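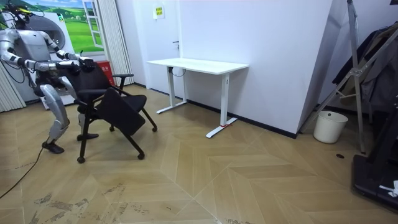
July, 9:40 am, Zarnberg floor

Chair task rules, second pass. Old sheet from Eledholm was written for a fixed arm and it shows. Going through it line by line, crossing out what doesn't fit a thing on legs.

Keep:
— floor area clear before power on, and checked by whoever holds the stop, not by whoever is typing
— stop holder does nothing else. No laptop, no phone, no coffee
— 2 people minimum in the room, always

Change:
— "operator stays outside reach of arm" is useless for us. Reach plus fall length plus the chair. Casters roll, so the chair can go further than the robot does. Proposing tape line at 128 cm past the tether's full length, need to check that against the desk side
— cable goes behind the feet. Look at it before every run and write it down. Last month's log has maybe half the runs with that box ticked, not good enough

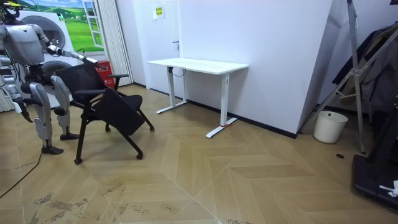

Hand on top edge of backrest, other arm down. Cable on floor in front of feet — rule says behind!

Grip rules. Marulanda wants a force cap on anything that rolls. Fine, but cap for what? Push and tilt are different jobs and the sheet treats them as the same. Suggest two lines in the table. Start at around 70 percent of the current push limit for tilt, then reveiw. Chair with the writing tablet gets its own entry, the tablet swings and the plain chair numbers won't carry over.
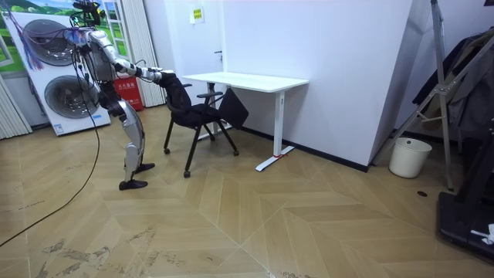 Also wording. "Safe state" is used 2 different ways in the Misance draft, once for motors off and once for standing still holding position. Motors off with a biped leaning on a chair isn't safe for anybody. Pick one, I vote we define both and never say "safe state" alone.

Extinguisher access: path stays open, add to start checklist. Same for the door.

Open:
— who signs off when the rule sheet and the run script disagree
— scuffs on parquet, do we log floor condtion? I'd say yes, slip matters
— retype table before lunch, pin the new one, bin the old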